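Trorner puts second robot cell into service at its Bollov works

Trorner, which makes plastic mounting parts for switchgear and lighting, has put a second robot cell into service at its Bollov works. The cell takes over the sorting and tray loading of small moulded parts, a job until now done by hand at the end of the moulding line. It runs alongside the existing packing cell, and the two share one control cabinet and one set of safety interlocks.

The arm picks parts from an infeed belt and places them in trays of 24. A full tray moves out on a roller track and an empty one takes its place. Operators can stop the cell from either side and clear a misplaced part without restarting the program. Changing from one part to another takes one operator and is done from the panel by the guard door.

"The old station meant standing at a fixed height and turning to the left for most of a shift," said Efa Kneath, production manager at Bollov. "We rotated people through it every 70 minutes and it was still the post that gave us the most complaints about shoulders and wrists. That rotation has now ended." 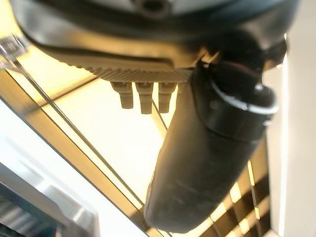 No posts have been removed as a result of the change. The operators who worked at the sorting station have moved to inspection, tool setting and cell supervision. Each has completed 60 hours of training, split between classroom work on the control software and supervised time at the machine. Pay grades for those supervising a cell have been raised by one step.

Integration was carried out by Bosman, which also supplied the guarding and the tray handling. Gripping force was the main subject of the trials. Thin-walled parts marked easily at the first settings, and the closing speed was reduced for them - this costs a little cycle time, which Trorner has accepted.

"We kept the operators in the trials from the start," said Aled Watkins, project engineer at Bosman. "They knew which parts tangle and which ones stick to the belt. Two of the pick routines were rewritten on their advice."

Manual sorting remains in use for short runs and for parts with metal inserts, which the cell does not handle at present. A review of cycle times, stoppages and operator comments will be held in December, before any decision on a similar cell at the company's Trirnier site.

Press contact: Maricica Vlad, Trorner, Bollov works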